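Service of process when the address is three years old

I spent most of December on one small problem in our intake procedure, and since the result may be useful to other paralegals I am writing it down before I lose the notes.

A tenant of Procházka Storage was sued for unpaid rent on two units. The complaint was filed on time. The summons went to the address on the lease, which the tenant had left long before. The server made 2 attempts, both in the afternoon, and returned the papers marked not found. Under the rule we work with, service has to be completed within 90 days of filing. We learned of the failed return on day 56.

That left 34 days, enough if the next step is chosen correctly. The options were a new search and personal service, service by mail with a signed receipt, or a motion for service by publication. Publication is slow and the judge here wants a detailed affidavit of diligence first. An affidavit that lists two afternoon visits to a stale address will not pass.
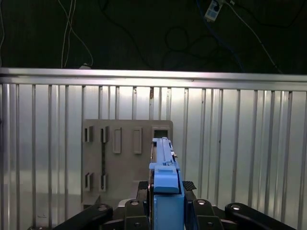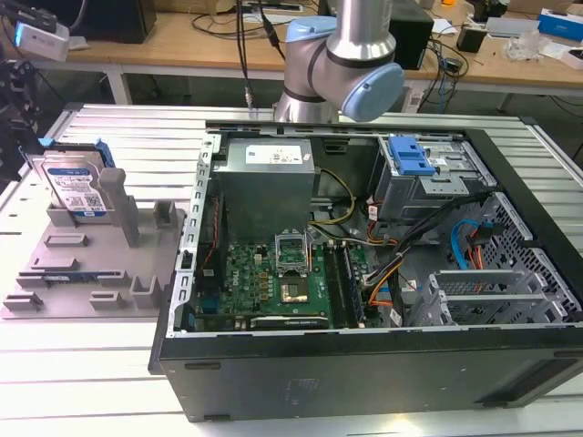 Regula Kaufmann, who supervises our docket, asked for a search log before she would sign anything. I built one with 18 lines. Each line has the source checked, the time, the result, and the initials of the person who checked it. Sources included the voter file, the county property index, the forwarding request at the post office, and the emergency contact on the lease. The emergency contact gave us a working address in the next county.

Personal service was made there at 7:40 in the evening. No motion was needed. The log went into the file anyway.

Two changes followed. First, our contract with Jekton now requires a status report after each attempt, and at least one attempt must fall before 8 a.m. or after 6 p.m. Second, the deadline is entered in the calendar on the day of filing, with a reminder at day 30. Previously it was entered when the summons was issued, and in this court issuance can lag by nearly 2 weeks.

I still have no good answer for defendants who moved out of state. The Dresier file has that problem, and the mail receipt came back with a signature I can't read.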